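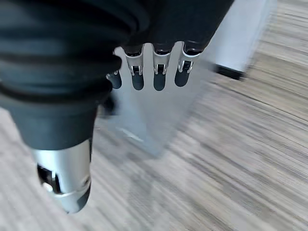
Robotic hand, reaching down.

Mar 6, 2023

We fixed the gas! I've been waiting to write that sentence for most of the winter, and I signed the paper this afternoon at ten past three with the pen that leaks, so there is a blue smear next to my name on a contract that runs for 30 months. I don't care. I walked out to the loading dock afterward and just stood there grinning at a pallet of egg trays.

For my own memory, the way it went. I was at my desk in Fernside before seven with the curtains still closed in the front office, and the overnight prices were down again. Small move, but down. I have watched this thing fall since Christmas like some people watch a kettle, and every week I told myself one more week, and every week I was right, and that was starting to scare me. Last August I would have given a tooth for the price we had in January. Then in January I got greedy. You get used to good luck very quickly.

Lieven Aerts called at eight, as promised. He's been brokering for us since the Zandalley plant opened and he has never once told me what the market would do next, which used to annoy me and now I think is the main reason I trust him. He had four offers in. Two were out of the running straight away (one wanted a deposit that would have eaten our March payroll, and the other had a clause letting them pass through "any and all" pipeline charges, and I read that clause out loud to him and we both laughed). So it came down to Kļaviņa and our old supplier, and they were so close on price that I had to do the whole thing over on paper with the daily fees put in.

I love that part. I know how it sounds. Give me a sheet of squared paper, two supply offers and a pot of coffee and I am as happy as I'll ever be on a workday. The old supplier looked cheaper on the front page. But they charge a daily fee per meter, and we have the little meter on the canteen building that everyone forgets, and they had a narrow band on how far our use can swing before they start billing us at the spot price. Kļaviņa's band is much wider. Our use swings all over the place! The dryers run flat out ahead of Easter and then there's that dead patch in summer when the farms slow down. Once I ran last year's months through both offers, Kļaviņa came out ahead by $3770 over the year. On a bill our size it's no fortune, but it is a new set of belts for the number two dryer, and Zandalley has been begging for those belts since before the holidays.

The bigger question was how much to fix. I went in thinking everything. After last year I wanted to nail every last therm to the floor and sleep at night. Lieven asked what we'd do if prices kept dropping and the tray makers across the river were buying at half our cost, and I didn't have a good answer. I said I'd feel sick. He said all right, and what would you do if they doubled? I said I'd feel sicker. So we talked it through for a long time, longer than he probably had, and ended up with 67 percent fixed and the rest floating, with the right to fix more later in slices if I want. It feels right. I can put a number in the budget and still have a bit of skin in it if the spring stays mild.

Then the phone call to the owners, which I'd been dreading. Ovosus was built by people who hate paying for anything they can't see, and a fixed price looks to them like paying for weather. I had my squared paper in front of me and I just went down the lines. They asked about the break clause. They asked what happens if we sell the canteen building (are we selling the canteen building?? first I've heard). They asked whether other plants our size were fixing too, and I said I didn't know and wasn't going to guess. There was a quiet bit, and then: fine, sign it. I'd prepared for an hour and it took nineteen minutes by the clock over the door.

I had a whole speech ready about last winter too, the week when the surcharge letter arrived and we ran nights only to dodge the worst of it. Never got to use it. I'll save it for the electric contract in the fall, when I expect I'll need it.

Lunch was crackers. Did the supplier portal registration at my desk, and it rejected our postcode twice and then took it the third time with nothing changed. Signed at ten past three. Scanned it, sent it, got the confirmation back before I'd finished rinsing my cup – lovely, quick people so far, I hope they stay like that once they have our money.

Drove over to Zandalley after to tell them in person, because the dryer crew went through the night shifts last year and they ought to hear it from somebody with a face. They were very polite about the contract and completely wild about the belts. I explained the swing band to anybody who'd stand still. One of them asked a really sharp question, whether we could shift the test runs into the floating part of the month, and it doesn't work quite like that, since the split is on the whole volume, but I drew it out on the back of a delivery note and we both got it clearer by the end. I want to do more of that. They know far more than I do about where the heat goes. The vent on the long side of number two throws out air you could bake bread in, and if we caught even part of it we'd be buying less gas at any price. I'm going to ask for a quote on ducting. I was thinking about it the whole drive home and missed my turn.

Things to do while I remember. Send the meter numbers again, with the canteen one. Cancel the auto-renewal with the old supplier IN WRITING, and keep the receipt. Ask Lieven how much notice they need when I want to fix another slice. Order the belts before anyone changes their mind. Find out about the canteen building.

Prices were down another hair at the close, I looked after supper even though I'd sworn I wouldn't. I waited for the sting and it didn't really come. A third of our gas just got a tiny bit cheaper and the rest is settled, and there's soup left, and I'm going to read something tonight with no numbers in it at all.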